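8 min read

Search this site Search Go

What's inside the old tower: speaker notes

Repair evening at the Wuldale library, April. Slot is 30 minutes plus questions. Svend is on the laptop, I'm at the front waving my arms.

Opening

Hi everybody, thanks for coming out. I'm Consuelo Garrido, I've been taking desktop computers apart since my cousin gave me one that smelled like burnt toast (pause, somebody always nods). Tonight is about the inside of an ordinary desktop PC. The big heavy kind that lives under a desk and eats dust. If you've got one in a closet at home, this is the talk for you, and if you brought it with you, even better, Khairul has a table for those at the back.

Quick show of hands: who's had the side panel off one? OK. And who got it back on? (wait for it)

I should say where I'm coming from. We had 23 towers through the Alcaraz drive last winter, all donated, and most went back out the door to people who needed something for homework and email. So I'm not coming at this as a gamer with glowing fans. I like dull old office machines. They come apart easily and parts are cheap.

Before you touch anything

Power off, and I mean properly off, cord out of the wall. Then hold the power button down for a few seconds. Touch bare metal on the case. If you have a wrist strap, wear it, and if you don't, stay off the shaggy carpet and keep touching the case as you go.

Lay it down on its side. Please! People try to work on these standing up and then a screw drops behind the board and you're shaking a computer over the kitchen floor at 11 p.m. Ask me how I know.

Take a phone picture before you pull a single cable. Take another when you've pulled three. Afaf Bataineh taught me this and she's saved me more times than I can count.

Leave the power supply closed. You can unscrew the whole box and swap it, fine, but don't open it up. I'm going to say this again at the end.

The quick tour

(Svend, slide up now, and leave it up for this whole bit.)

So it's a tower on its side with the panel off, and the first thing people tell me is that it looks like a mess. It's more like a kitchen where somebody else put everything away. The green motherboard is the big thing in the middle and pretty much everything hooks up to it one way or another. Look for the small square of silver, that's the processor area. The memory slots are the row off to its left. The black card is a graphics card, sitting in its expansion slot.

Then let your eyes go over to the metal cage on the right, with the gray plastic brackets. Drives live around there, and there's a hard drive with a blue latch lower down. I love a colored latch. On plenty of office machines the blue bits are the maker's way of saying "fingers go here," so before you reach for the screwdriver, look for the color.

(Let them look. Count to ten, I always rush this.)

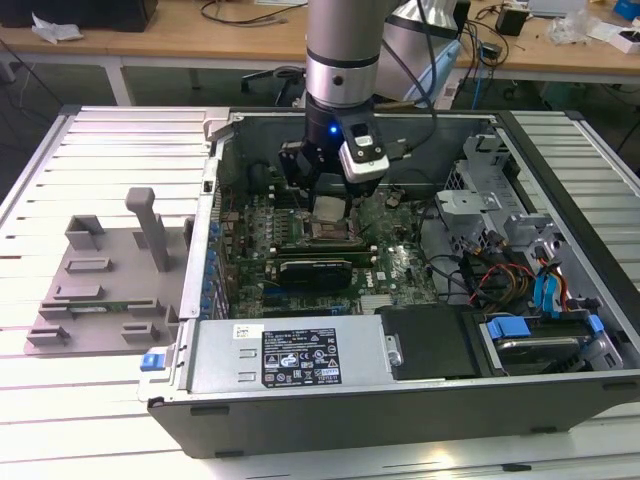
Cables, which scare everyone

Red, yellow and black wires are power. The flat-ish blue ones in this case are SATA, they carry data between the drives and the board. Once you can tell those two families apart you've done most of the work. Pull on the plug, never on the wire. If there's a little clip, squeeze it first. If it won't budge, stop and look again, there's probably a clip you missed.

Cempaka Tuhumury will ask about bundling them up neatly. Yes, do it, but last.

What's worth changing

A solid state drive in place of the old hard drive, first and always. More memory second, if there's a free slot, and check the type before you buy. I keep a spreadsheet called Skevine (long story, ask Svend) with 1,063 lines of which stick fits which model, and I'm happy to look yours up.

Graphics cards, meh. For email you may not need one at all.

While you're in there, dust. Canned air in short puffs, hold the fan still with a finger so it doesn't spin. Do it outdoors. I did one in my living room once and the dog sneezed until bedtime.

Wrapping up

Handouts are by the door, and the Dridska parts box is open to rummage through, take what you need. Power supply stays closed! Questions now, then screwdrivers.

(If there's time: the story of the tower with the birthday card inside it.)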